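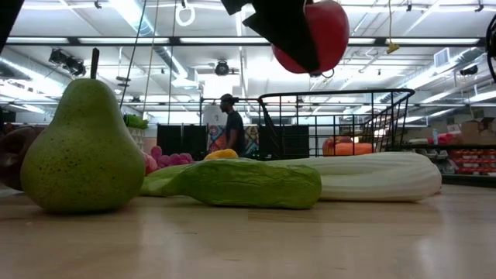 Jelle Leemans

Visit report: Viltamus cold store, open day, 18 November 2023

Viltamus opened its produce cold store to the trade for one morning. The building went into service in May and handles fruit and vegetables for wholesale customers within a day's drive. I went mainly to look at the refrigeration plant and the dock arrangement. Registration was at the office entrance, where visitors received a hairnet, a vest and a floor plan with the emergency exits marked in the wrong color.

The plant room was first. Cooling is by a central ammonia system supplied by Famier, with a glycol loop out to the rooms, so no ammonia passes over stored goods. The two compressors share the load in mild weather and the control panel alternates the lead machine. Heat from the condensers goes to the office radiators and to a floor heating circuit under the dock. The guide could not say how much of the heat is recovered. Pipe labels were complete and legible, including flow direction, and the drain points had been fitted where a person can reach them without a ladder.

There are 10 rooms off a single corridor. Apples and pears are held close to freezing. Citrus, cucumbers and squash are kept warmer to avoid chilling injury, and these rooms are at the far end, away from the dock doors. Evaporators are mounted high on the back wall, with the fans blowing toward the door. I asked about defrost and was told that it starts on coil condition, with a timer as backup. In the one room where I could see the coil from below, frost was even across the face.

Ethylene is handled by separation and by fresh air exchange. Ripening fruit is kept out of the corridor rooms altogether and goes through a smaller building that was not part of the tour. The wall chart listing which products may share a room was clear, though the type is too small to read from a forklift.
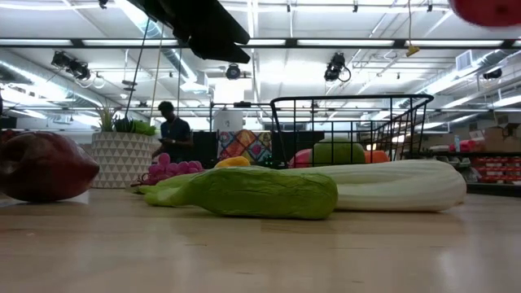 Humidity is the weak point in most stores of this type, and Viltamus has put more work into it than I expected. The leafy rooms have large coils run at a small temperature difference, which limits the water pulled out of the air. Misting is used only as a supplement. Crate position matters as well: a long white vegetable like the toy one on the table, with its green leafy portion still attached, loses water through the leaves, and the staff advise growers to trim the tops before delivery. Untrimmed lots are placed low in the stack, out of the direct fan stream.

The dock has insulated doors by Amundsen with inflatable seals. One seal was leaking at the lower corner and a strip of daylight was visible. Trucks are checked with a probe between the crates before unloading, and the reading is entered in the Markine stock system at the door. Capacity of the dock is stated as 200 pallets per shift. With the present corridor width I would expect crossing traffic to become a problem before that figure is reached.

Questions were taken in the canteen. Power consumption came up several times and no figures were released. A second visit in summer, with the condensers under full load, has been requested.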